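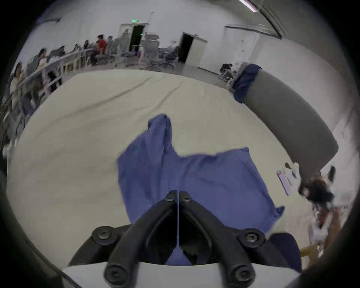 Crumpled blue cloth, waiting its turn.

Kustine Guest House: Questions We Get Asked a Lot

Welcome, and thank you for thinking of staying with us! Radoslava and I have tried to put everything we can think of on this page, but if your question isn't here, please write or call. We love hearing from people before they come.

When can I check in?
Any time after 3 in the afternoon. If your train gets in early, come by anyway and leave your bags in the front hall, and we'll point you toward breakfast at Štěpánek, the bakery on the corner (get the poppy seed roll, and get there before ten or they'll be gone). If you'll be later than 9 at night, let us know and we'll leave the side door key in the lockbox and a lamp on for you.

How do I find you?
We're 560 yards uphill from the Plutisa bus stop, on the left, with a green gate that sticks a little in damp weather. Lift it and push. Most phone maps want to send you down the farm lane behind us, which is pretty but ends at a creek.

How much is a room, and is there a deposit?
Rooms are $33 a night for the small single and more for the doubles, depending on the season. We ask for 15 percent down to hold your dates. You get it back if you cancel a week ahead, and if something sad or sudden comes up after that, just talk to us.

Can I wash my clothes during my stay?
Yes, of course! The washer is in the back room off the kitchen and it's free to use between breakfast and supper. Soap is on the shelf. We'd ask you not to run it at night, as the single room is right on the other side of that wall and the spin cycle is a mighty thing. T-shirts and other knits do best on the line in the yard, where there's nearly always a breeze.

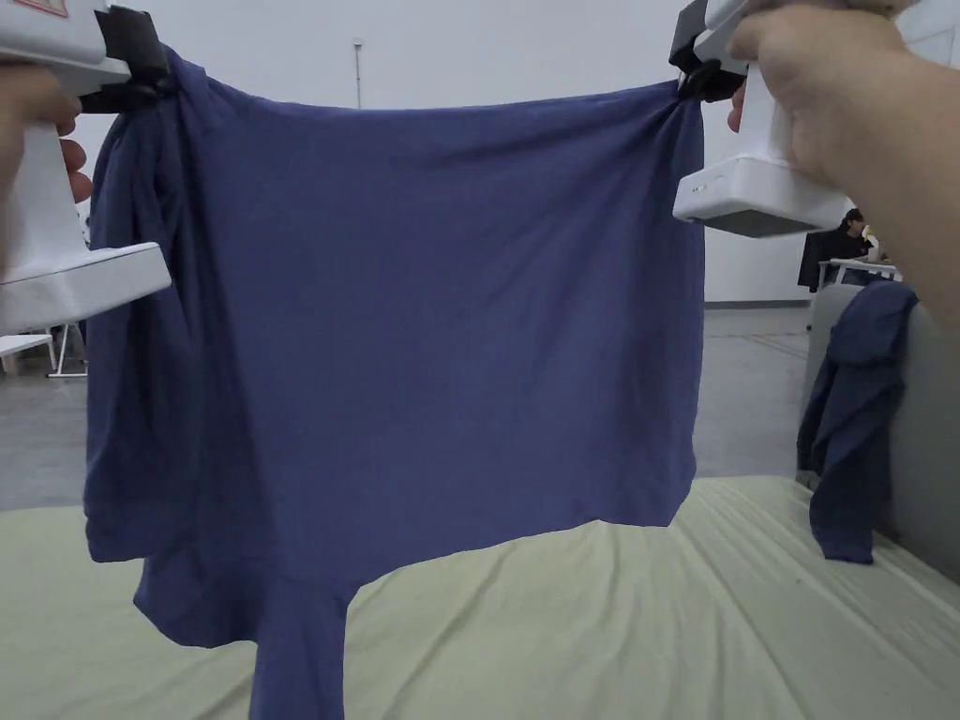 Blue cotton, held out by its upper corners.

I left something behind. Do you have it?
Very likely. We keep everything until the end of the season, and you'd be amazed what turns up (one June it was a full set of lawn bowls). Send us a note with your dates and what it looks like, and we'll mail it if you cover the postage.

How often do you change the sheets?
Every fourth day on longer stays, and sooner if you ask. Extra blankets are in the hall closet. Please help yourself, even if it's the middle of summer, because the nights up here get cooler than folks expect.
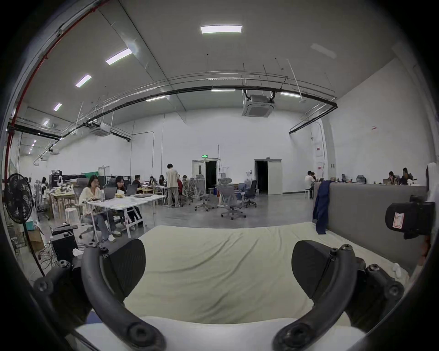 Pale green sheet and a navy jacket over the headboard.

Are children and dogs welcome?
Children, always. We have a crib and a box of old board games with most of the pieces. Dogs are fine in the downstairs double as long as they stay off the bed, and yes, we know how that usually goes.

Is there anything to do nearby?
Oh, plenty. The trail to Gurnurora starts behind the church and climbs 793 feet, with a bench near the top that was put there by our neighbor Boris Jurčo, who has our undying thanks. Allow a morning and bring water. On rainy days there's the little clock museum, and Norbert Doležal will open it for you on a weekday if you call him first.

Do you take cards?
We do now, though the machine can be moody when the weather is bad. Cash or a check is always welcome.

Page last updated August 24, 2013, by Blažena Tóth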